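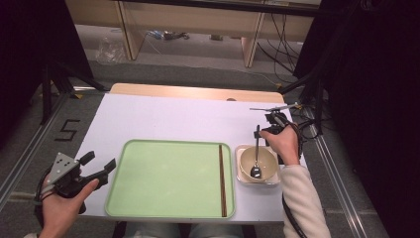

Place settings for the June lunch took up most of the meeting, and happily so! Elínborg Frandsen opened by saying the Gromus Hall lunches have never had so much interest, with 40 people booked and a few more still asking. We then talked through the sample setting: the pale green tray with the rounded corners, a chopstick lying along the right side of it, and the cream-coloured bowl on its own small white square dish to the right, spoon standing in it. Everyone loved the green. Leif Damgaard asked whether the bowl could go on the tray instead, so people can carry the lot back to the hatch in one trip — general agreement that we try it both ways at the practice lunch.

Chopsticks to be set out in pairs, same side for every place. Spoons to stay, as the soup is a thin one.

Trays: Elínborg has a quote from Berero for the full set, delivered, and it fits inside the 3000 we put aside. Moved Leif, seconded Elínborg. Carried, with some cheering.

Colour of napkins: held over. Leif favours white, Elínborg would like something brighter.

Washing up: 2 sinks, 8 names on the roster so far. More very welcome.

Practice lunch starts at noon in the small kitchen. Leif to bring the soup, Elínborg the bowls.

Meeting closed 8 pm.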